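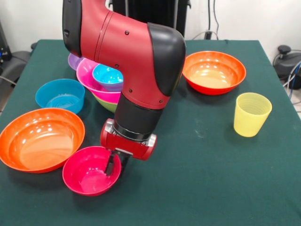 **Getting stains and smells out of plastic bowls and cups**

Plastic tableware holds on to fat, and fat holds on to colour and odour. Washing-up liquid in lukewarm water removes most of the food but leaves a thin film of grease behind. Treat the film first, then the stain.

**Tomato and curry**

1. Wipe out the oil with dry kitchen paper.
2. Wash in hot water with a soft sponge. Scouring pads leave scratches that take up more colour next time.
3. Mix 200 g of bicarbonate of soda with enough water to make a stiff paste. Spread thinly, leave for 2 hours, rinse.
4. Turmeric fades in daylight. Stand the piece on a windowsill for a day and repeat if needed.

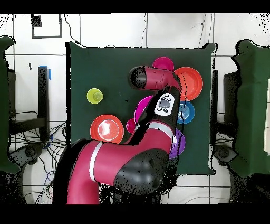 *Plastic bowls, plates and cups on a green surface.*

**Onion, garlic and fish**

Fill with 400 ml of warm water and two tablespoons of white vinegar. Leave for 8 hours, rinse, and air-dry upside down on a rack. Do not mix vinegar with bleach at any stage.

**Storage**

Stack only when fully dry. Water trapped between two bowls goes stale within days. If a stack has jammed, stand the lower bowl in warm water and put cold water in the upper one, then twist gently.
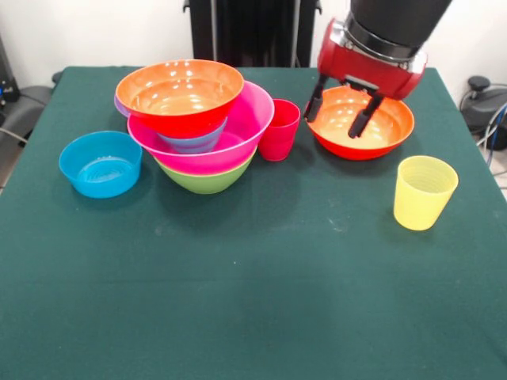
Arumugam wrote in to say that the paste did nothing for an old curry stain until the bowl had been out on the balcony in Olten for a second day, and that in November it took far longer.

Weak winter light does slow the fading. Keep the piece near a south-facing window and turn it daily.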